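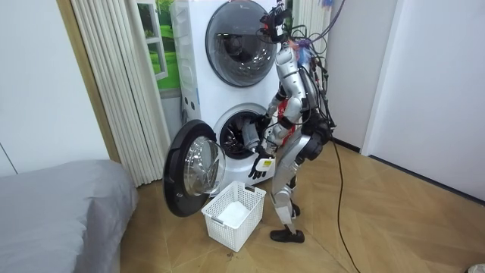

Filed under: work, grumbling
January 13, 2023

I spent most of December helping to collect laundry examples for a robot, and I've come home with a head full of opinions that I couldn't really air while I was there. So they're going here.

The project is called Hakim, which is the name of the model and also, confusingly, the name of the folder everything gets saved in. The company is Tetton. The rig software comes from a smaller outfit called Gokeck, and you log your hours in something called Bavia that signs you out every time you look away from it. My job title was "demonstrator". What that means is you operate the robot through a task, start to finish, and the whole thing is recorded: every joint, every camera, every squeeze of the fingers. Then you reset the room and do it again. The idea is that if the model sees enough people getting washing out of a front loader and into a basket, it will learn to do it by itself.

I'm prepared to believe that. I'm less prepared to believe it the way it was put to us on the first morning, with a slide saying 500 good demonstrations would be "more than sufficient for household laundry". Household laundry! All of it, apparently. I grew up in a house with four kids and a clothesline that fell over in a southerly, and I'd like to meet whoever wrote that slide.

We recorded 649. Make of that what you will.

The first thing I'd quarrel with is the word "good". Every attempt gets a mark at the end, keep or bin, and the person doing the marking is the person who just did the attempt. I'm not accusing anyone of cheating, least of all myself, but when you've been at it for three hours and a sock ends up half over the rim of the basket, you start having quite generous thoughts about what counts as in. One of the other demonstrators binned anything with a pause in it. I kept pauses, on the theory that a robot ought to learn that it's allowed to stop and have another look. We didn't find out that we disagreed until the second week. Both lots went in the same folder. I asked if someone would go back over them and was told the model would "average it out", which struck me as a strange thing to want from a pair of opposite habits.

Then there's the washing. We had a fixed set of items: some towels, some plain cloths, a couple of shirts. They were handled so many times that they went soft and obedient, and I could have told you each one's favourite way to fold. They'd come out of the drum in much the same lump every time because we put them in there the same way every time, being human and wanting our lunch. No fitted sheet. I asked for a fitted sheet. A fitted sheet will swallow every other thing in the load and tie itself in a knot around the lot, and any parent will tell you that's a normal wash. It was "out of scope for this phase". So was anything with buttons, anything inside out, and anything that had been through the machine with a tissue in the pocket.

I also don't think much of how the variety was done. There was a variation sheet, to be fair to them. Basket a bit left, basket a bit right, robot standing a step further back, different item first. You'd follow the sheet and tick it off. But it was one room, one floor, one machine and one door that opened the same way each time. My own washer at home has its door hinged on the other side and a lip of rubber that grabs at everything you pull past it. I can't see how moving a basket a hand's width prepares anybody for that. When I said so, I got a long answer about generalisation, and I wrote it down, and I've read it back since and I still can't find the part that answers the question.

The actual operating I enjoyed, which annoys me a little. Reaching into a drum with someone else's arm is a peculiar skill. You lose all the feel you'd normally have. At home I stick my hand in and know straight away whether I've got one thing or three; through the rig I had to go by what I could see, and inside a drum you can't see much. You learn to grab, draw it towards the opening a little, look, and then commit. The people who came in with gaming experience were quick at it and also, I noticed, rougher. I was slow. My average was 95 seconds an item in the first week, and I'm told that's poor. I'd still back my recordings over the fast ones, though I would say that.

And something I keep coming back to is how much of the work was ours and never got recorded. Demonstrations began with the load in the drum and ended with the last item in the basket. Before that, somebody had bundled the washing in. After it, somebody carried the basket off, tidied the cables off the floor, shut what needed shutting, opened what needed opening, and checked the sheet. Taken over a whole shift I spent longer resetting than demonstrating. A machine that empties a washer very nicely once a person has set up the room for it is a funny sort of labour saver. The honest comparison would be with me doing the washing at home, including the bit where I find the basket has been taken for dress-ups.

I raised most of this at the wrap-up. They were nice about it. I was told a bigger collection was planned with more homes in it, and that our batch was "a foundation", and there was cake. They also played us 2 clips of the model trying the task without anyone at the controls. In the first it got a cloth out and dropped it square into the basket, and the room clapped, and I clapped too. In the second it reached in, closed its fingers on nothing, carried the nothing across with great care and let it go over the basket. Then it went back for more. No one clapped that one, but I found it the more useful of the pair. It had learned the shape of what we did, the swing of the arm and the little hover before letting go (that hover is mine, I'm almost certain, I do it every time). Whether it had learned that there's supposed to be washing in its hand is another matter, and I'd want that sorted before anyone starts counting up the next batch.

I've been asked back for the next round. Kitchen this time, loading a dishwasher, and anyone who's shared a house knows there is no agreed right way to do that even among people who love each other. I haven't answered yet. If I do go, I'm bringing my own fitted sheet, and a colander, and I'm going to ask on the first morning what "keep" means and have it written down.

Comments are open but I'm slow to approve them. If you've done this sort of work for another company, I'd like to hear how they handled the marking.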